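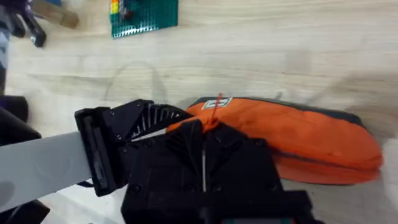 Posted by the sewing bench lead, Culta workshop
Friday, September 1, 2023

14 shares · 5 comments

Pouch day! I've been looking forward to this one all week. The orange fabric pouch is out on the light wood-grain table, and I can already say the color was the right call. On that pale top you spot it from the doorway. The gray sample we made back in February used to vanish the second it was put down, and I lost it twice under my own cutting mat.

Pattern notes first, so they don't end up on a scrap of tape again. I kept the shape from the Jirkier draft and changed the seam order. Sides first, then the bottom, then turn it and press before touching the top edge. So much easier to handle! With the old order I was always fighting a bunched corner under the presser foot. Needle is a size 80, new this morning, and it went through the doubled parts without a single skipped stitch. I'd been using a heavier one out of habit and it was leaving holes I could see light through.

Thread is from the cone marked 3000 (yards, if the label can be trusted). Plenty left. Tension at 2 looked best on the test strip – anything tighter and the fabric puckered along the fold. I stapled the test strips to the inside cover of this book, with the bad ones too, so please leave them there.

The orange cloth is lot 267 from Dulleo. It frays more than I'd like on the crosswise cut, less on the lengthwise. A zigzag along the raw edges takes care of it but adds time. I want to try pinking shears on the next one and see if we can skip a step. If anybody has borrowed the good pinking shears, I'd love to have them back on the hook by Tuesday.

Table: still the nicest surface in the room for laying out, even with the smudges and scuffs. I went at a few of the dark spots with dish soap and a soft rag. Some faded, some didn't budge. I'm leaving the curved mark alone, I'd sooner have a mark than a dull patch where I scrubbed through the finish. Please use the cutting mat for anything with chalk or glue, it really does make a difference with light cloth.

Things to try on the next pouch:
– half an inch more width, same height
– press with a damp cloth over the top, low heat
– the lighter interfacing from the Cheng box, second shelf

I cut the pieces for that one before lunch and they're in the flat folder with the pattern. Bobbins are wound. I might sneak in an hour after the floor gets swept.

3 comments shown

stitchcorner: That seam order fixed my corners too. Press after turning, always!

bench_b: Pinking shears are in my drawer, sorry. Back on the hook now. Can I have a piece of the orange for a needle book?

M.: Try the zigzag a bit wider on that lot. I had the same fraying and a wider stitch held it fine through two washes.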